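# Wrapping small ornaments and models in a flat sheet

These steps are for small things that have to travel or go into storage: model cars, ceramic shoes, plastic figures, anything up to the size of a fist. The method uses one flat sheet per item and no tape on the item itself. I learned it from Jouko Kallio when we packed up a display cabinet in April, and I have changed only the last fold.

Clear a table before you start. A white or light one is best for small pieces, and the sheet should be a color you can tell from the table at a glance.

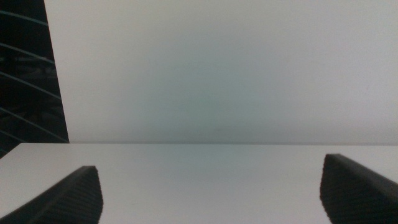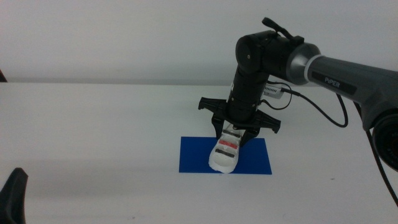 ## What you need

- A flat table with nothing on it
- One rectangular sheet per item, tissue or thin cloth
- A soft dry brush
- A box with straight sides
- Paper tape and a pencil
- Extra tissue for filling gaps

For most models I cut sheets 250 mm by 365 mm. Anything longer than your hand needs a bigger sheet. Blue, gray and green all work. White tissue on a white table is hard to line up, and white models get lost in it.

## Step 1: Wipe the table

Use a dry cloth first, then a barely damp one. Wait until the surface is fully dry. Grit under the sheet will scratch painted stripes, and it gets through thin tissue easily.

## Step 2: Lay the sheet

Put the sheet down with a long side facing you. Smooth it from the middle out. If it came off a roll and wants to curl, turn it over so the ends point down.

Don't stack several sheets to save time. They slide on each other when you start folding.

## Step 3: Brush the item

Hold it over the floor or a bin, away from the sheet. Brush along any stripes or decals and never across them. Old waterslide decals lift at the corners, so if you see a raised edge, stop and leave the dust where it is.

## Step 4: Set it down

Hold the item near one end and lower the other end onto the sheet first, then lay the rest down. Place it left of center, a hand's width from the short side. You will be rolling toward the right.

Check that nothing is caught underneath. Mirrors, laces and antennas are the usual trouble.

## Step 5: Fold and roll

1. Fold the left side over the item.
2. Fold the near side up and the far side down.
3. Roll to the right, keeping it snug.
4. Tuck the last edge into the roll. Jouko tapes his. I tuck mine so it can be opened without scissors.

If the roll feels loose, unroll it and start over. Squeezing it tighter afterward bends thin parts.

## Step 6: Label and box

Write the name or number on a piece of paper tape and wrap it once around the roll. My shelf list has the Iro cars first, then Coste and Prudico.

Stand the rolls upright in the box and fill gaps with crumpled tissue. Heavy pieces go in a separate box. The lid should close without pushing on anything.

## Unwrapping

Clear the table again and unroll over a clean sheet. Keep the old sheets flat under a book. Mine last three or four uses before the folds start to tear.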